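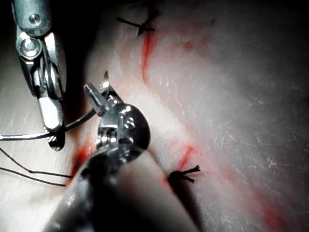

Monday, October 26, 2020

Bookbinding bench, notes by me, for Sarla Bansal and whoever takes over the Grusby ledger.

Today I continued with the ledger. The old thread was broken in two places near the spine, so I have taken out all sections and put them under the weight again. The paper is in better condition than I was afraid of in May, only the outer folds are weak. I repaired them with the thin Japanese tissue and wheat paste. The paste from the morning was too thick and I made it again, with more water.

For the sewing I compared the Ellix linen thread and the Multel one. The Multel is smoother, but it slips in the kettle stitch and I must pull every time twice. Ellix holds better. I wax it lightly, too much wax collects dust in the folds. 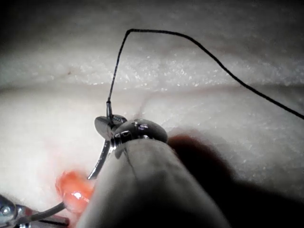
Sarla asked if we should keep the original sewing holes. I think yes, where the paper permits it. New holes beside the old ones make a line of weakness, and the fold can tear there later. On the first section I made one hole too high, it is marked with pencil inside.

The Robles board is still not flat. I turned it and left it in the press until tomorrow.

To do:

1. Sew the remaining sections on 2 tapes, not too tight at the head.

2. Cut the endpapers, grain parallel to the spine. Please check the grain before cutting, last time I did not.
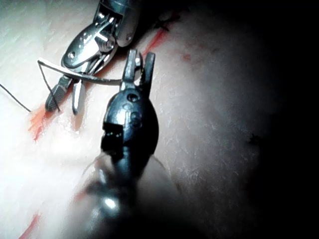 3. Order 100 sheets of blotting paper, the drawer is nearly finished.

4. Ask Sarla about the leather for the corners. The brown piece is maybe too dark.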